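JIDNESS -- A program that collects retired office computers and strips them for usable parts will take in machines from three more towns beginning in November, organizers said.

The Grillden Reuse Center accepted 3746 pounds of desktops and servers over the summer, most of it from schools and small businesses. Workers pulled 1188 parts that could be used again, including processors, memory and hard drives.

"People see an old tower and think it's scrap," said Fotis Antoniadis, who manages the center. "A lot of them still have a good processor and a good drive in there."
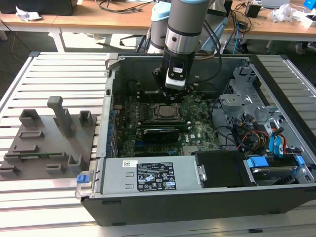 Towers are checked in at the front counter and assigned a number before the side panel comes off. Drives are wiped or shredded, depending on what the owner asks for. Boards that can't be reused go to Rathore, a metals recycler, along with the empty cases.

Servers take longer and are handled separately. Antoniadis said the center sees fewer of them, but the parts bring better prices -- enough to cover the cost of pickup.

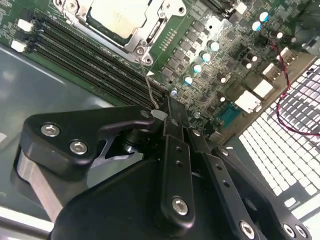 A processor socket and memory slots on a server motherboard.

Drop-off is free for households, with a limit of 5 machines per visit. Businesses can schedule a pickup through Markomix, which runs the center's trucks. Monitors and printers are not accepted.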